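Place mat

A place mat (also written placemat) is a flat piece of material laid on a table under one person's plate and cutlery. It protects the tabletop from heat, scratches, and spills, and it marks out the space given to each diner. Place mats are used in homes, restaurants, cafeterias, and hospitals, either on a bare table or on top of a tablecloth.

Size and shape

Most place mats are rectangular, with the long side parallel to the edge of the table. A common size leaves enough room for a dinner plate in the center, with a fork on one side and a knife and spoon on the other. Round and oval mats are also sold, mostly for round tables, where rectangular mats can overlap at the corners. Wedge-shaped mats, with a curved outer edge, are made for the same purpose. Smaller mats meant for a glass or cup are called coasters and are usually treated as a separate item, although the two are often sold in matching sets.

Materials

Woven cotton and linen mats are soft and can be machine washed, but they absorb liquid and let some of it through to the table. Woven vinyl mats hold their shape and can be wiped with a damp cloth. Cork resists heat well and is often used as a backing under a printed top layer. Bamboo, rush, and seagrass mats have an open texture that traps crumbs. Silicone mats grip the table and are common in households with small children. Paper mats are used once and thrown away, and many diners and family restaurants print menus, maps, or puzzles on them.

The Zillberg mill, which wove table linens in the town of Barnasham, listed 236 place mat patterns in its last printed catalog. Of these, 186 were stripes or checks. Frøydis Wikström, in her history of the mill, attributes the high share to the looms, which could change from one stripe to another with little resetting.

Patterns

Stripes remain one of the most common patterns. They may run the length of the mat or across its width, and they are often made in muted colors such as gray, tan, or taupe on a white ground. A striped mat is usually paired with a plate in one solid color, and the plate may be given a rough or textured surface for contrast. Floral and pictorial mats are more often used with plain white dishes.

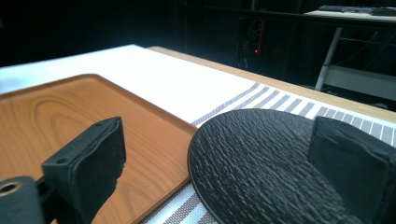

Percy Escobar objected, in a letter to the trade bulletin Plurside, that pattern gets far too much attention in writing on table linens. He held that buyers should look at the edge first, as a mat with a poor hem will curl after a few washes whatever is printed on it, and a curled mat will tip a glass. The bulletin's editors answered that most mats sold to households were by then made of vinyl and had no hem at all.

Use with trays and chargers

A place mat is different from a tray, which is stiff and has a raised rim so that it can be carried with dishes on it. The two are sometimes used at the same table, with the tray holding bread, condiments, or serving dishes while the mats stay at each seat. Some people use a tray in place of a mat when eating away from the dining table.

A charger, also called a service plate, is a large decorative plate set under the dinner plate. It may be placed directly on the table or on a mat. Colleen Zacharias's handbook for hotel staff advises leaving out the mat when a charger is used, but the practice varies from one dining room to another.

Placement

In a formal setting, the lower edge of the mat is lined up with the edge of the table or set back slightly from it. Cutlery is laid on the mat, with glasses above the knife, either on the mat or just beyond it. In casual settings the mat may hold only the plate. Table runners can be combined with mats if the table is wide enough for both.

Care

Cotton and linen mats are washed in cool or warm water and ironed while slightly damp. Vinyl and silicone mats are wiped clean and dried flat. Cork and wood mats should not be soaked, as both can warp. Vinyl mats may stick to a varnished surface if left in place for a long time, and they can soften or mark under a hot pan. A separate trivet is used for cookware straight from the stove or oven.

Flat storage keeps stiff mats from bending. Fabric mats can be rolled, which avoids a crease down the middle.

See also

Charger (table setting)
Coaster
Table runner
Tablecloth
Tray
Trivet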